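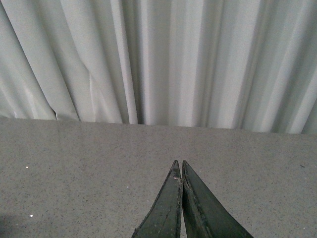

Help > Histeo Reader > Line Numbers

3. Setting up line numbers for Greek texts

Do this before you import any notes. Notes added first lose their place and you have to redo them by hand.

1. Open Histeo. Settings, then Texts, then Margins.
2. Pick a numbering scheme. Page-and-letter for the dialogues, page-and-column for the treatises. Don't mix in one project.
3. Set the margin to 80. Anything less and the letters run into the text.
4. Hit Apply. Wait for the bar — long works are slow the first time.

Note: fragments have no standard numbering here. Leave the scheme on None and type the number in the label box. 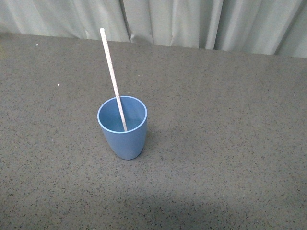
Blue cup with a white stick in it.

5. Turn on Nundex (the term index). Tick Greek and English both, or a search for "form" wont find eidos.
6. Set the hit limit to 200. The default is 33, too low for common words.

Caution: rebuilding the index wipes your hidden terms. Export the list first.

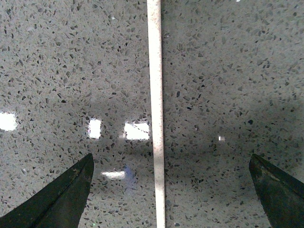
Makhubela Department of Philosophy — Ancient Texts Group

7. Check the result. Open any dialogue, jump to a passage you know, compare against a printed edition. Off by a line or two is normal with prose translations. Off by a whole page is not — wrong scheme, go back to step 2.

If jump does nothing, error 1132 probably, see the log. Means the text file has no page marks. Download it again from the Pletness shelf, not from your old folder.

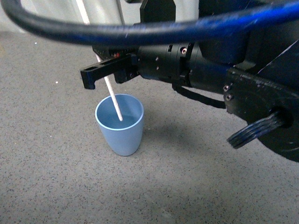

8. Import your notes. File, Import, Notes. Keep "match by passage" ticked. Matching by page breaks when you change editons.
9. Save the project under a new name. Keep the old one until the notes look right.

Note: shared projects use the owner's scheme. Yours is ignored while you're in there.

Last updated Monday, August 26, 2024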